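Session 3: Selecting an end effector for desktop computer servicing
W. Eder, revised 11/6/24

The product reviewed in this session is the Susura, a two-finger gripper sold by Rastbridge with a wrist camera bracket and a mounting flange. The kit is offered for bench work on used desktop machines: taking out memory, unplugging cables, lifting out small cards.

Clearance is the first thing to check. A motherboard stays in its case for most service jobs, so the fingers must come in from above, past the drive bays and any loose wiring. The supplier quotes a maximum opening of 90 mm. Full opening is of little use here — the limit is the width of the housing behind the fingertips.
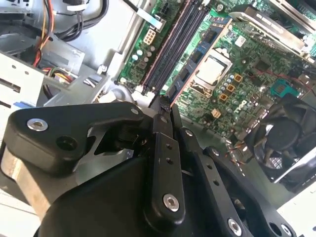 Fig. 2. Gripper over the motherboard of an open desktop case, fingertips just below the memory slots.

Note how much of the wrist view is taken up by the linkage. A target under the fingers may have to be located before the final approach and its position held in software. The Nandari controller supports this, but the stored position is lost if the arm is re-homed.

Points to record for the review:
Grip force setting and finger type
Approach angle
Result of each of 100 memory module removals, failures included
Screws checked for tightness at start and finish

Results tables are due in December. Use the Sebastian template.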